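About Tindis

Tindis tests two-arm work cells for small manufacturers and kitchen suppliers. The company operates from one floor of the Ellside building and has six employees. Rin Hosoda runs the test group.

Most of our present procedure dates from a fault in the second year. During a bimanual placing test on the Zirbridge cell, the left gripper lost its force reading and kept closing. The controller logged the value as valid. The arm then carried its part into the path of the right arm, and both wrists made contact at 40 percent speed. No one was inside the guard line. One wrist cable and one finger mount were replaced.

The cause was a worn connector at the wrist. Cable slack had been set for single-arm motion, and the added rotation pulled on the plug at the end of each cycle. 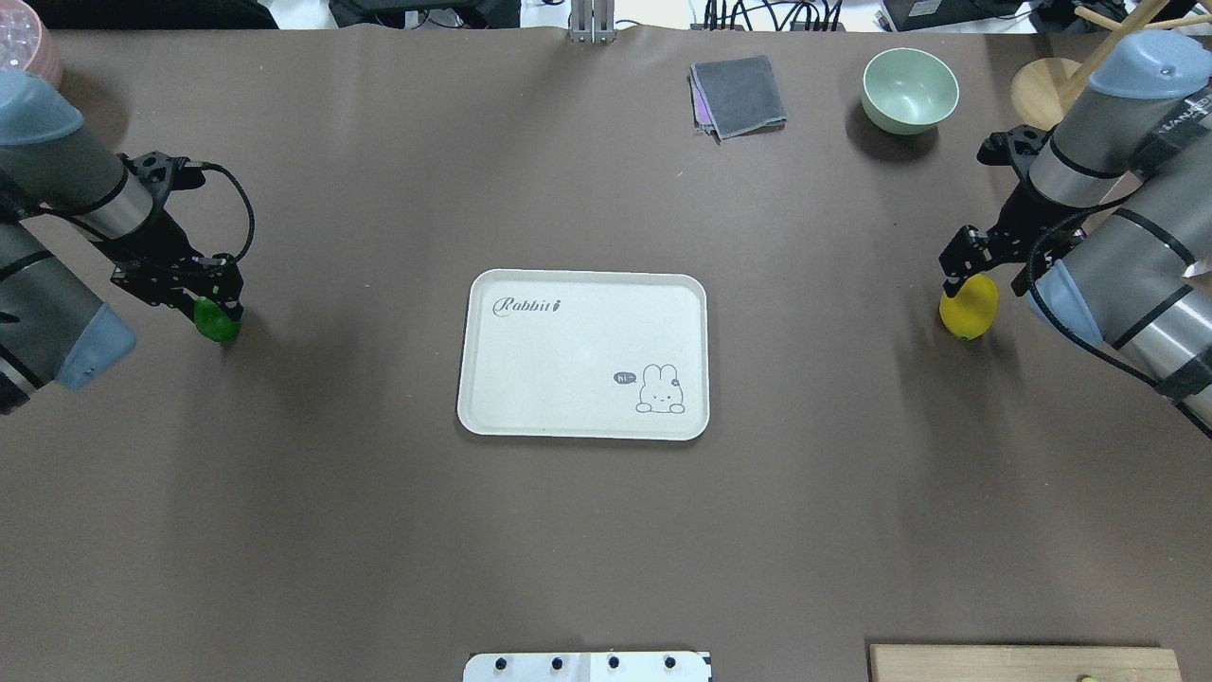 Placing tests use light objects and household trays for the first stage. A cell moves on to customer parts after 3,000 cycles with no unexplained stop. If a force reading stays unchanged for 25 milliseconds during closing, both arms hold position and the run is marked failed. Restart is by hand, at the cell.

Wrist connectors are now inspected before every run and replaced each March, whatever their condition. The Yoshida protocol, our written version of these checks, is supplied with every test report. Customers also receive the full fault log, including stops we could not reproduce.

Page revised Feb 22, 2025. Requests for test time go to the Ellside office.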